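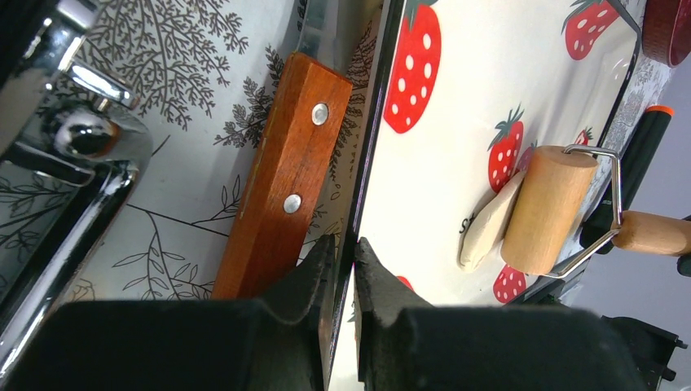
Figure 4. Wrist camera view at the kitchen station during the open day. The open fingers are next to a knife handle; a small roller and a flattened piece of dough or clay are on the strawberry tray.

4.2 Open-day demonstration

The second evaluation took place at the Stollmont open day in December. We ran the arm at two stations, one for sorting packaged parts and one for kitchen tools. The doors opened at 10 a.m. and the last run ended shortly before 4 p.m. Visitors stood behind a rope and could follow the wrist camera on a wall monitor.

The kitchen station was kept close to the lab setup in Section 3, with two changes. The lab's plain mat was replaced by printed surfaces, including the tray in Figure 4, and objects were placed nearer to each other. Both changes make segmentation harder. Red fruit prints and leafy line drawings produce strong edges that do not belong to any object, and chrome parts repeat those edges as distorted reflections. The Orier grasp planner was used with the same weights as in the lab — no images from the open day were used for training.

Over the day the system attempted 584 grasps, compared with 1568 in the lab trials. Each attempt was limited to 3000 planner iterations. If no grasp was found, the arm returned to its start pose and the operator, Selim Kahraman, selected the next target from the console. Joint speed was held at 300 mm/s at the fingertips at both stations.

Visitors could also request a target by name. These requests were typed in by the operator and logged separately, and they are left out of the comparison in Section 5. Most of them concerned the roller, whose wire frame leaves few flat areas for the fingers to close on.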